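Does Anybody Need a Six-Burner Life?

14 Aug 2021
By L. Todorova

The showroom in Oltmont has 46 ranges on the floor, and on the morning I visited I was told that every one of them would change the way I cook. I have been cooking the same way since college. I make eggs, I make soup, I burn rice about once a month. I drove out there to find out what a person like me is supposed to get for her money, and I came home with a folder of brochures and a headache.

The kitchen business has had a very good year and a half. People were stuck at home, they looked at their kitchens, and they decided the kitchens were the problem. The remodelers in my part of the state are booked into October. One of them, a small outfit in Jukarthorpe, told me they had stopped answering the phone after lunch. When I asked what customers wanted, the answer was quick: the stove. They want the big stove, and then they want a room that goes with it.

I understand the pull. A heavy range looks like a promise. Put one in and you become somebody who makes stock on purpose. The trade knows this and sells it hard. The Ornard brochure, which runs to 19 pages, shows bread on most of them and says almost nothing about how long it takes to boil a pot of water. I asked the salesman. He said it depended on the pot.

So I tried to pin down what the extra money buys. More heat, he said. How much more, and when would I use it? For searing, he said. I sear something maybe twice a winter, and when I do the smoke alarm goes off, and no stove is going to fix that. A stronger hood would help, he agreed, and he had one of those to show me too.
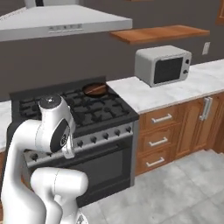
Heavy grates over the burners, steel across the front: a gas range set into the counter.

Then there are the grates. Cast iron is sturdy and it holds a pan steady, and I will give it that much. But it has to be lifted off, scrubbed, dried, and put back, and the people who write the ads do not seem to have done this on a weeknight. A neighbor of mine spent a good chunk of her savings on a professional-style model and now makes most of her dinners in the toaster oven so she won't have to clean it. She loves the range. She says it makes the room.

The resale argument comes up sooner or later. You'll get it back when you sell, they say. Maybe. I asked 3 real estate agents and got 3 different answers, one of which was mostly about countertops. What I did not get from any of them was a number I could check. The remodelers say the agents know, and the agents say to ask the remodelers.

Repairs are another matter that goes missing from the pitch. My own stove is plain and old, and when the igniter quit I had it working again by supper. The fancy ones can mean a special part and a long wait. A woman I met in the parking lot in Oltmont had been heating her meals on a camp burner for weeks while a control board made its way to her. She was there to look at a bigger model.

I don't doubt that some people cook enough to earn one of these. Big families do, and so do the ones who can tomatoes by the bushel. For the rest of us I'd suggest a cheap test. Take $1000 off whatever you were planning to spend, buy the smaller stove, and put the difference toward a decent pan and a lot of groceries. If by next summer you have worn the thing out, go back to the showroom. They'll still have the brochure.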